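Cludach Fabrication Yard – Pre-Loadout Inspection Checklist, Jacket Piles and Transition Pieces

Revision 4, issued April 2, 2025. Replaces revision 3 in full. Prepared by Oluwatosin Anozie, yard inspection. Reviewed by Danjuma Etim, marine operations.

Scope

Applies to the Pomach jacket order, piles and transition pieces only. Pin piles stored at the north laydown area are covered by their own list. Entries are marked Pass, Fail, Hold or N/A. A Hold stops the loadout sequence until the inspector who raised it signs it off. Comments are printed as entered, with spelling corrected.

Section A. Quay and ground conditions

A1. Quay apron free of loose material between the crane pad and the fender line.
Pass. Dunnage offcuts removed before the walk.

A2. Ground bearing mats in place along the full trailer route, joints closed.
Hold. Two mats lifted at the corner by the blast shop. Gap wide enough to take a boot. Relaid and packed the same shift. Hold released by D. Etim.

A3. Trailer route surveyed for level; survey sheet attached.
Pass. Sheet attached. The low spot outside bay 2 is still there and is within limits.

A4. Drain covers on route rated for axle load, or plated.
Pass. Plates tack-welded to the frame on the east side. Remove tacks after loadout, not before.

A5. Mooring bollards inspected, paint marks legible.
Pass with comment. The number on the third bollard is worn off. Repaint in June with the others.

Section B. Structure

B1. Final dimensional report issued and accepted by client.
Pass. Report accepted with one concession on flange flatness, transition piece 3. Concession number to be written on the release note.

B2. Weld map complete, all nondestructive testing reports closed.
Hold. The weld map lists 1,032 welds. Reports on file cover 843. The remainder are held by the testing subcontractor, Bedero, and had not been entered at the time of the check. I. Afolabi to obtain the reports. Verbal confirmation is not accepted for this item.

B3. Temporary attachments removed, areas ground flush and tested.
Fail. Four scaffold cleats remain on pile 6, inside face. They are on the drawing as temporary. Remove, grind, magnetic particle test, coat.

B4. Coating inspected, damage recorded and repaired.
Pass. Repairs done at the saddle contact points. Dry film thickness readings attached. Note that the last readings were taken with a gauge due for calibration; repeat three points with the replacement gauge.

B5. Internal platforms secured for sea transport.
Pass. Bolts marked after torque. Hatches on the lower platform were latched but not pinned. Pins fitted during the walk.

B6. Loose items inside the structure removed.
Pass. One bag of grinding discs and a length of hose taken out. Second walk clear.
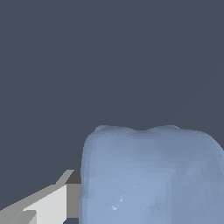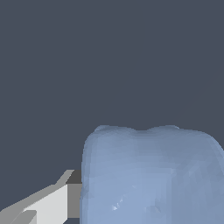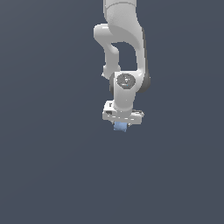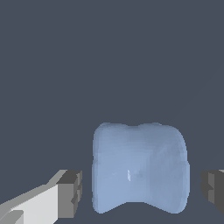 Section C. Lifting equipment

C1. Certificates in date for all slings, shackles and spreader beams.
Hold. Certificate for the short spreader beam expires before the planned second lift. The first lift may go ahead. T. Usman is arranging re-examination.

C2. Sling identification tags present and readable, matched to the rigging plan.
Pass. One tag was turned inward under the sleeve. Riggers are asked to leave tags facing out when laying down.

C3. Padeyes checked against drawing, hole diameter and cheek plates.
Pass. Measured on both sides. Burr on padeye 2 dressed by hand.

C4. Crane load test record on file, load indicator checked.
Pass. Indicator compared with the test weight, difference within the allowed limit.

C5. Wind limits posted in crane cab and at marine control.
Fail. The cab had the old card. The limits changed when the second spreader was added to the plan. New card printed and posted. Old cards to be destroyed – two were found in the site office drawer.

C6. Tag lines fitted, length suitable, no knots.
Pass. Lines are 20 meters. One was replaced for chafe.

Section D. Barge and seafastening

D1. Barge condition survey complete, findings closed.
Pass. One finding concerning a tank vent head, closed with a replacement part.

D2. Ballast plan issued, pumps tested under load.
Pass with comment. Pump 2 took nearly 20 minutes to prime. Marine crew to start it early. If it fails to prime on the day, the backup is to be connected before the trailers move, and marine control told.

D3. Grillage position checked against barge frames.
Pass. Chalk lines agreed with the survey. The chalk will not last in rain; center-punch the corner marks.

D4. Seafastening material on deck, heat numbers recorded.
Pass. Plate and pipe stoppers counted against the delivery note.

D5. Welders qualified for seafastening procedure, list posted.
Hold. One name on the list has a qualification for the wrong position. Removed from the list. Hold released by O. Anozie.

D6. Firefighting cover on deck for hot work, hoses charged.
Not checked. To be checked within the hour before hot work starts.

Section E. Personnel and communications

E1. Toolbox talk sheet signed by all parties.
N/A at this stage.

E2. Radio channels allocated and tested.
Pass. Tested from the crane cab, barge deck, trailer control and quay end. Reception at the quay end is weak behind the stacked piles. Stand clear of the stack to transmit.

E3. Exclusion zone marked and access points staffed.
Hold. Barrier on the west side stops short of the container store, leaving a walkway open. Extend to the container corner. The Nwankwo delivery gate stays shut throughout the lift.

E4. Rescue boat booked, crew briefed.
Pass. Booking confirmed in writing.

Open items

A5, B2, B3, C1, D6, E1, E3. The repeat coating readings under B4 are tracked on the coating log and do not hold the loadout. O. Nwankwo to be copied on every closure. Items B2 and B3 must be closed before the trailers are placed under load. E3 must be closed before the crane boom is raised.

Change from revision 3: item C5 now covers marine control as well as the cab. Item D6 was previously part of D5 and was being passed without a separate check. Wording of B3 corrected from "removed where practical" to "removed."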